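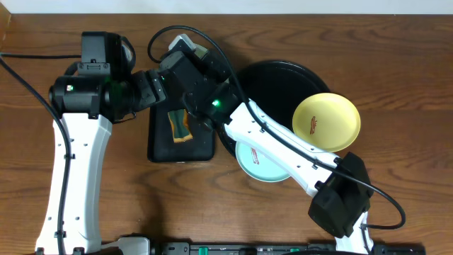

开场，先不放片子

大家晚上好，后排听得见吧？听不见就挥手，我嗓子昨天有点哑，麦克风往嘴边拿近一点。

（等人坐好，水杯放讲台左边，别放电脑旁边，上次就洒了。）

今天讲旧地图，讲的是我自己买、自己修、自己查来历的那一点经验。我不是学地图史的，本行是做排版，十几年前在一个旧书摊上花了一顿饭的钱买了一张河口图，回家挂在厕所门口，天天看，看着看着就陷进去了。所以有讲错的地方，懂行的朋友请直接打断我，我脸皮厚。

第一段：Prarnthorpe 那张图

放第一张幻灯片，标题页，停一下。

主角是这张 Prarnthorpe 的货运驿站图。全图不大，摊开也就一张报纸对折那么点，上面标了十八个驿站，我一个一个拿铅笔在复印件上圈过。驿站之间画的是虚线，虚线旁边有小字写里程。好玩的是里程加起来对不上！图框右下角写全程938里，我把各段加了三遍，怎么加都少一截。

（这里等一下，看有没有人猜原因。有人猜“抄错了”就说：我一开始也这么想。）

后来我找到同一家作坊出的另一个版本，那一版多画了一段绕山的冬季路线，总里程倒是一样的。我的猜测是刻版的人改了路线，图框那一块懒得重刻，就这么印了。注意，是猜测，我没有作坊的账本，手上只有两张图。讲的时候一定要把“猜测”两个字说出来，上回在读书会上我说得太满，散场以后被一位老先生追到楼梯口问出处，问得我满头汗。

第二段：怎么看一张图是哪一年的

这段容易讲长，控制在十五分钟以内。

先讲图上写的年份。图上写的年份经常是测绘那年，或者得到出版许可那年，跟你手里这张纸什么时候印出来可以差很远。一块铜版用几十年是常事，中间补刻、磨掉、再补刻。我管这个叫“穿旧衣服出门”，衣服是老的，人是今天早上出的门。

那看什么呢？我自己的顺序是这样，先看地名，再看路，最后才看纸。

地名这块举 Ní Bhriain 渡口的例子。（切到第四张，放大左上。）早的那版图上，渡口名字里两个长音符都在，Ní 上面一个，清清楚楚。晚的那版没了，变成光秃秃的字母，而且字距很怪，前后松、中间紧，一看就是磨掉以后重新塞进去的。我做排版的嘛，对字距特别敏感，看到这种地方比看到藏宝标记还激动。大家回家拿放大镜看自己的图，先看字距，真的很值得看。

路这块简单讲。新路画得往往比老路“硬”，线条边缘利，因为刻下去没印过多少次。老路的线发虚，发灰。不过手工上墨有轻有重，单看一条线不要下结论，多找几处比一比。

纸这块，我只讲两句。对着光看帘纹，摸一摸压版的凹痕。别舔！真的有人舔，说能尝出胶。我不反对别人的爱好，但是请不要舔别人的图。

（这里一般会笑，笑完喝口水。）

第三段：Domby 图夹的故事

切第七张。

讲 Domby 图夹之前先问一句，在座有谁买过整夹的？举手我看看。

Domby 图夹是硬纸板夹子，里头散装着图，原本应该有一张目录。我买到的这一夹没有目录，卖家说有142张，我到家数出来也是142张，高兴了整整一个晚上。第二天仔细一看，有六张是重复的，一模一样的同一张港湾图。也就是说有人往里面凑过数。

我当时气坏了，给卖家写了很长一封信，写完没寄。过了几天把那六张并排铺在地板上，发现它们手工上色各不相同。有一张海是淡蓝的，有一张干脆没上，有一张上到一半停了，海岸线涂了半圈。于是这六张反而成了我最喜欢的东西，以前装在夹子最底下，现在放最上面。

从这六张能讲出来的事情：上色是另外一道工，跟印图分开做；同一处海湾，颜色边界往里缩或者往外溢，看得出下笔快慢；没上色的那张，铜版细节最清楚，岸边水深的小数字都能读。想学看刻工，找没上色的。想挂墙上，随你喜欢，挂哪张都好。

（如果时间超了，水深那几句跳过，直接到第四段。）

第四段：Drodance 和扫描

我知道有人就是为了这一段来的，所以不多铺垫。

Drodance 是我现在用来拼图、对图的软件。把两张扫描件叠在一起，上面那张调成半透明，找三四个不会动的点对齐，比如教堂、山头、岛尖。河岸不要拿来当对齐点，河自己会跑。我头一次就用了河湾，结果整个 Prarnthorpe 歪到海里去了，我还以为发现了什么大新闻，给朋友打电话打到半夜。

扫描的几条经验，讲快一点：

分辨率一次扫够，别想着以后再扫，折一次伤一次。

大图分块扫，相邻两块留宽一点的重叠，我留一个巴掌。

旁边放一把尺子一起扫进去，以后打印出来才知道缩了多少。

文件名里写清楚是哪一版、哪一块。我早年的文件全叫“地图新”“地图新新”“地图最终”，现在一个都不敢删。

对齐以后怎么看差别？我习惯来回切，上一张、下一张、上一张、下一张，眼睛盯住一小块不动。会跳的地方就是改过的地方。（现场演示，切第十一张和第十二张，来回五六次，慢一点，投影仪反应慢。）

看到右边山脚那里跳了没有？那是一座桥，早版没有，晚版有。可是桥两头没有路！光有一座桥。我查了很久，也没查出是修了桥没修路，还是刻的人漏了路。放在这里，哪位知道请告诉我。

第五段：买图的钱和地方

这段不放片子，随便聊。

刚入门的朋友，别一上来追名家。先买便宜的、破的、缺角的，买来学着看。缺角的图便宜很多，信息往往一点不少。驿站图、水路图、铁路时刻图这一类，以前是拿来用的，折得厉害，品相好的少，但是有意思的批注多。我有一张背面记满了买燕麦的账，正面的路线反倒没那么吸引我了。

裱框的时候跟师傅讲清楚，不要用胶把整张图贴死，要能取下来。玻璃和图之间留缝。别挂在正对窗的墙上。我那张河口图就是挂坏的，西晒，颜色退得厉害，右半边尤其明显。现在它收在抽屉里，厕所门口换成了一张复印件，客人也看不出来。

复刻图也值得买。挂墙、送人、给小孩拿彩笔画，都好。买的时候请卖家写明是照哪一版复刻的，写不出来的，就当装饰画买，价钱也按装饰画给。

提问时间

估计会问的几样，先备着：

问图值多少钱的，说我不估价，请去找拍卖行。

问能不能用橡皮擦铅笔字的，先别擦，拍下来再说，铅笔字说不定比图还有用。

问 Domby 图夹还缺什么的，可以多聊，我带了自己补写的目录，一共三页，放在门口桌上，想要的自己拿。

问下次讲什么的，七月想讲水深图，题目还没定，桥的事要是有下文也放进去讲。

（收尾前记得把借来的放大镜收回来，上次少了一个。关投影仪，等风扇停了再拔线。）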